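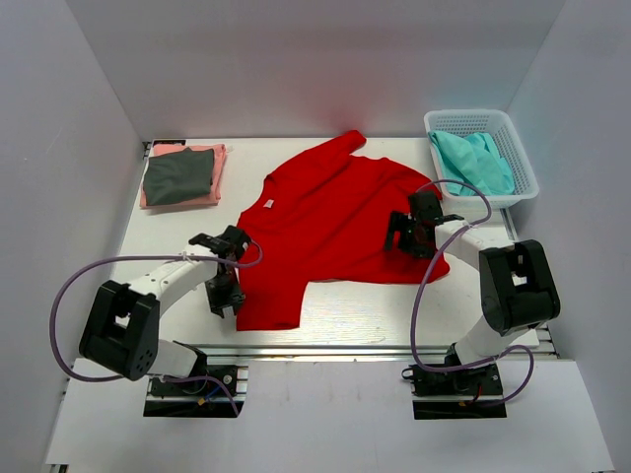 4.2 Greifpunktwahl am Textil

Der Datensatz Muris umfasst 433 Demonstrationen zum bimanuellen Falten. Je Arm wird eine handgelenknahe Ansicht ausgewertet; die Vorhersage des Greifpunkts erfolgt getrennt (Abb. 3).
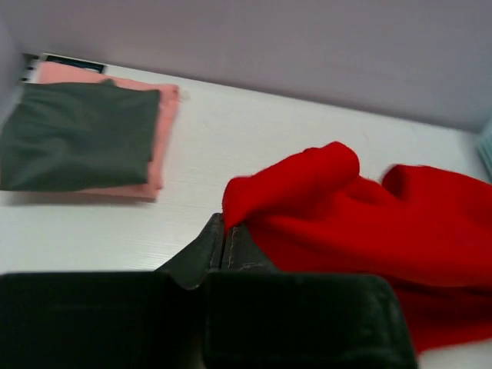 Abb. 3a: Geöffneter Greifer am Rand des roten Textils, links der Stapel gefalteter Teile.

Für den Kontaktzustand wurden 147 Sequenzen manuell annotiert. Verdeckungen durch die Finger werden maskiert.
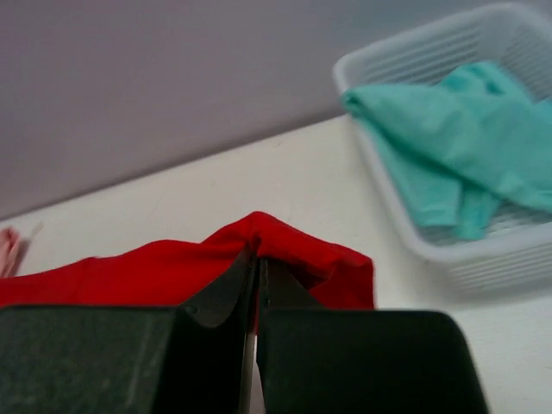

Abb. 3b: Zwischen den Backen gefasster Stoff, dahinter der weiße Korb.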